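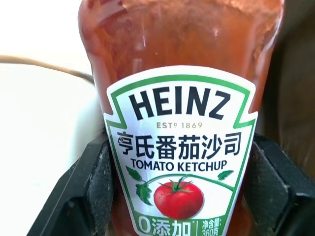 How often should the finger pads on a parallel gripper be wiped down?
Every shift if it handles squeezy bottles or anything else with a smooth wall, once a week if it only moves cartons.

junau_cell2
Right so following on from the above. Our cell does ketchup bottles, pick and place, 6 bottle types. Started dropping the odd one in November. Wiped the pads with IPA, better for a day, then back to slipping. Upped the grip force and now the soft ones bulge at the shoulder. What next?

BevanBrunton
Put the force back first. Squeezy bottles give, you're only chasing it. Then check the pads for glaze – run a thumbnail across, if it skates they're done. How many cycles on them?

junau_cell2
Counter says 927 since last change but I don't trust it, it got reset when we swapped the controller.

kerslake_nights
927 is nothing. Ours go for months. I'd look at finger alignment before buying pads, one finger leading the other will tip a bottle every time.

BevanBrunton
Depends what pads. The cheap ones glaze fast, never mind the count.

kerslake_nights
Still alignment first. Costs nothing. Close on a gauge block with a strip of paper each side, both should nip at the same moment.

W_Hapeta
Agree with Kerslake on the order, not on IPA being fine though. It dried our rubber out. Warm water and a drop of washing up liquid, lint free cloth, let them dry properly before you restart. And isolate the air before you put your hands in, sounds obvious, we had a near miss at Hendbridge.

BevanBrunton
Never had bother with IPA in years tbh. What are your pads made of?

W_Hapeta
Natural rubber. Yours may be different, fair enough.

junau_cell2
OK did the paper test at 17:00. Left nips first, clear as day. Two bolts on the finger mount had backed off. Squared it up, torqued, threadlock on. Force back to the old setting. Ran around 200 bottles, none dropped. Will leave the pads til they actualy look bad

kerslake_nights
:) re-teach the pick point as well, it'll have shifted a touch

junau_cell2
good shout, doing it tomorow. Anyone got the part no for the Ernero pads, want a spare set on the shelf anyway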